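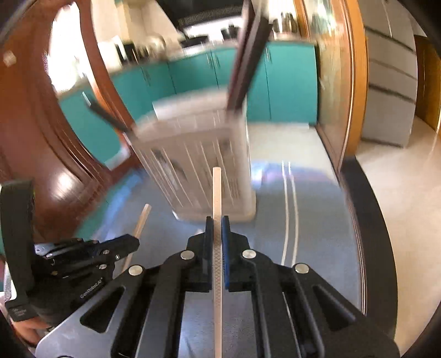 Diamonds under the fingers. Once you start looking for them you can't stop, and I've been looking for most of a year now. Screwdriver handles, barbell shafts, the collar on a camera lens, the fat end of a dentist's mirror. The white rod in the picture has them too, fine ones, crosshatched over its lower portion, and my first thought on seeing it was what it would feel like to roll between thumb and finger. Kind of scratchy, I'd guess. Couldn't tell you for sure. That's the trouble with texture, you can look at it all day and your hand still wants a turn.

The trade word for it is knurling when it's pressed or cut into metal, checkering when it's wood. Same idea. Two sets of slanted lines, crossing, and little raised points left between them. Your skin sinks into the grooves a bit and the points push back. Works with gloves, mostly. Works with oily hands if the grooves are deep enough for the oil to go somewhere.

I went up to Duldale in November to see it done by hand. Duldale is a one-street kind of town with a mill pond and a very good bakery, and it has been making handles since 1726, or so it says over the door of the old turning shop. Files, chisels, awls, umbrella handles for a while when umbrellas were good business. The shop still does checkering on walnut and pear. You sit on a low stool with the piece clamped in a cradle, and you push a small toothed cutter along a line, then you use that line to guide the next one. One bad line and every line after it is bad. They let me try on a scrap. Bad by the third line.

What I hadn't expected was how much arguing goes on over size. Coarse or fine. Coarse grips harder and hurts sooner. Fine is comfortable and clogs up with wax, skin, garden dirt, whatever. The Duldale people like it fine and sharp and tell you to brush it out with an old toothbrush. Down the valley at Flundach, where they make handles for kitchen tools, they like a coarse diamond with the tips sanded off flat, and they think Duldale handles are for show. I heard this said in Flundach and then heard it denied, loudly, at the bakery.

Both have a point. I had a Duldale awl on my desk for 9 weeks and used it for everything, boxes, belt holes, a stuck drawer. Lovely thing. Also left a waffle print on my palm after any real work. The Flundach peeler never marked me at all but slid once or twice with potato starch on it.

Then there's metal, which is a differnt world. Nobody pushes a cutter by hand there. A pair of hard little wheels gets squeezed against a turning bar and the pattern comes up in seconds, bright and cold looking. Ochoa, the pen maker, does it on brass, in a room so loud we had to step out in the hallway to talk. Their problem is matching up. The wheels go around the bar and the pattern has to meet itself on the far side. If the bar is a hair too big the lines double up and you get mush. They keep a drawer of mush, for training. I asked for a piece and was told no.

Ochoa sells the same pen in 2 finishes, smooth and knurled, same price. The smooth one looks better in the store window. The knurled one, they say, is the one customers come back to buy again, after losing the first. I've no way to check that but I bought the knurled.

Plastic is where most of us meet the pattern now, and plastic cheats. The diamonds are cut once, into the mold, and after that every handle comes out wearing them. Cheap, even, soft at the edges. A mold wears down over time so the last handles are smoother than the first. Look at an old toothbrush next to a new one of the same kind sometime.

The strangest stop was Lalametti, a small firm that makes nothing but bicycle grips and has strong feelings about sweat. Their designer draws every pattern full size on paper, wraps the paper around a broom handle, and holds it. Just holds it, for a good long while. Then changes the angle. A steep diamond, long ways down the grip, stops your hand from twisting. A wide squat one stops it from sliding off the end. You can have some of both but never all of both, and the drawings pile up on top of a filing cabinet until one gets picked.

I came home with a pair of their rejects, steep diamonds, a bit too soft. They're on my bike now. The left one has started to go shiny where my thumb sits, and I've ordered a replacement in the squat pattern, which is apparantly on back order till spring.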